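4.2 Closing the gripper on blurred views

The policy described in Section 3 receives two inputs at each control step: the wrist image and the vector of joint positions. In the first version of our software, which we call Ketix, the decision to close the gripper was taken from the last wrist image only. This worked well when the arm approached slowly. When the arm moved at the speed used by our operators, many images near the object were blurred, and the closing signal started to oscillate. In the logs one can see the command going from open to half closed and back again several times before contact.

We first tried to solve the problem by making the arm slower in the last part of the approach. The success rate became better, but each episode became much longer, and the policy learned to stop above the object and wait. Operators do not stop in this way. Their demonstrations show a continuous movement in which the hand goes down and the fingers begin to close at the same time. We therefore decided to keep the speed and to change the way in which the closing signal is computed.

In the second version, the closing signal is no longer a direct output of the image encoder. The encoder gives an estimate of the object center in the wrist view, together with a value that expresses how sharp the object region is. We call this value the clarity score. A small filter then combines the estimate with the joint positions of the previous steps. If the clarity score is high, the filter trusts the image. If it is low, the filter trusts mostly the motion of the arm, and the new image can shift the estimate only a little. The gripper is allowed to close when the filtered center stays between the fingertips for 18 control steps.

A typical input of the difficult kind is given in Figure 3. The outline of the orange object is smeared, while its color remains easy to separate from the black surface. The first version of Ketix used the outline strongly, and this explains a large part of its unstable behavior on such views. In the second version the center estimate depends more on color and on the position relative to the two fingers, which are always present in the lower part of the wrist view and can serve as a fixed reference.
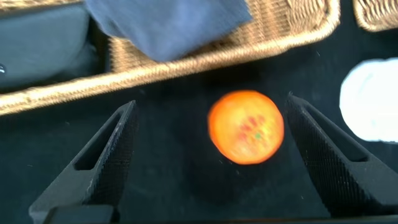
Figure 3. Wrist view with motion blur on a round orange object between the open fingers. Wicker baskets are visible in the upper part.

Lev Fedoruk, commenting on an early draft of this section, objected that a clarity score learned from the same data as the policy may simply repeat the mistakes of the policy. He wrote that a score of this type "will be confident exactly where the encoder is confident, and you will learn nothing new from it." He asked for a test in which the score is replaced by a plain measure of image gradients, computed without any learning.

We found this objection fair and added the test. The plain measure was computed in a window between the fingertips and scaled to the same range as the learned score. Both variants were trained on the same 4000 demonstrations and evaluated on the same set of 309 episodes, with identical start positions of the arm. With the learned score, 304 episodes ended without oscillation of the closing signal. The plain measure was clearly weaker on objects with a textured background, where the gradients of the background enter the window and make a blurred object look sharp. On plain dark backgrounds the difference between the two was small – in several episodes the command curves are almost the same.

The objection remains partly valid. When the object has nearly the same color as the fingers, the learned score is often high although the center estimate is wrong. We inspected the remaining episodes by hand and in most of them the error was of this kind. A separate training set for the score would probably reduce the problem, but we did not have enough labeled images to try it.

One more detail is important for reproduction. The wrist images and the joint positions do not arrive at the same time. In our setup the image is always older, and if this delay is ignored, the filter places the object behind its true position in the direction of motion. Shafiq Miah measured the delay separately for each arm and wrote the correction into the Arkau driver, so the policy itself does not need to know it. After a change of the camera cable or the image resolution, the measurement must be repeated. We lost one week of experiments in October by forgetting this step, and the results from that week are not included in the paper.

The filter runs on the same computer as the policy and adds very little to the time of one control step. Its parameters were fixed before the evaluation and were not adjusted for single objects. The planner used for moving between grasps is independent of it and is described in Section 4.3.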